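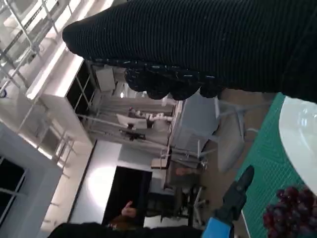

Nondambridge fruit market stays open until October

The Sunday fruit market in Nondambridge will continue until the last weekend of October this year, one month longer than before. The town and the market company Allside signed the new agreement in June, and the longer season was announced to the sellers at the opening of the market on Sun 8 July.

The market has its place on the old bus square behind Ashby Street. This season it has 11 stalls, and most of them belong to families who grow fruit within one hour of the town. Until now they had to leave the square at the end of September, when the town took it back for parking. For the growers of apples and late plums this was no great problem, as they have other places to sell. For the grape growers it was a bad moment to stop.

"Our best weeks are the last week of September and the first two weeks of October," said Édgar Nina, who has sold at the market for six seasons. "Each year I had to explain to my customers that they must drive to the farm if they want the good ones. Some of them came, but many did not. An older person without a car will not come to the farm for two bunches of grapes."

Mr. Nina grows three kinds of table grapes on the slope above Trilent, two of them dark and one green. The early dark grapes are normally ready in the second half of July if they are grown under plastic. Outdoors they need much more time, and this spring was a cold one. He expects to bring the first outdoor grapes near the end of August. Before that, part of the grapes on the stalls will be from other regions, and the sellers must write this on the price card. The rule is not new, but Allside has promised to check it every week.

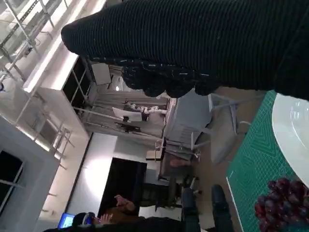 Dark red grapes on a green cutting mat, close to a white plate.

The market sold 1574 boxes of fruit last season, according to the numbers that Allside gave to the town. Peaches were in first place and grapes only in fourth, after apples and plums. The company believes that grapes can climb higher when October is included. It did not want to say by how much.

Shinji Yokoyama, who manages the square for Allside, said that the question of the longer season was discussed already two years ago. At that time the town was afraid of losing parking places in autumn, when the theater next door starts its program. Now the stalls will close at one o'clock in October, and the square must be clean and free for cars by half past two. From July to September the hours remain as they were, from eight in the morning until three in the afternoon.

"One o'clock is early, I know it," Mr. Yokoyama said. "But the busy time is between nine and eleven. After lunch we have mostly people who want to walk a little and ask for the lower price."

The town also asked the residents for their opinion. A short form was sent in spring to the homes nearest to the square, and 208 came back. A clear majority was in favor of the additional month. The complaints were mostly not about the market itself but about delivery vans, which arrive before six and sometimes stand with the engine running. From this month the vans are allowed to enter only from the Ashby Street side, and not before half past six. Two sellers said that this leaves them too little time to build up their tables — they come from far and have only one helper each. Allside has agreed to let them set up their tables on Saturday evening.

The rent for a stall goes up a little, for the first time in four years. Sellers who stay for the whole season pay less per Sunday than those who come only for some weeks. Mr. Nina called the new price acceptable. Another seller, who offers berries and is finished by the middle of August, was less happy and said that she may share a table with her neighbor next year.

Water was another point. The square has only one tap, which is far from the stalls at the lower end, and customers often ask to wash the fruit and eat it at once. A second tap should be ready before the end of this month. The town pays for the pipe and Allside pays for the basin. There will also be two more benches under the trees, taken from the old station.

What is not sold on Sunday goes to the town kitchen on the same afternoon. Last season the kitchen received 2384 pounds of fruit in this way, and used most of it for school desserts and for jam. Grapes are difficult for the kitchen, because they do not keep long once the berries have come off the stem, so they are given out fresh on Monday. The kitchen has asked the sellers to put them in flat boxes and to keep them apart from the heavier fruit.

The agreement is valid for three seasons. Next spring the town will look at the parking numbers for October, and it can then shorten the season again if the theater has had difficulties. There will be no market on the second Sunday of September, when the square is used for the street run.

Growers who would like a place for the autumn weeks can still write to the Allside office until the end of July. Two tables are free for October, both on the theater side.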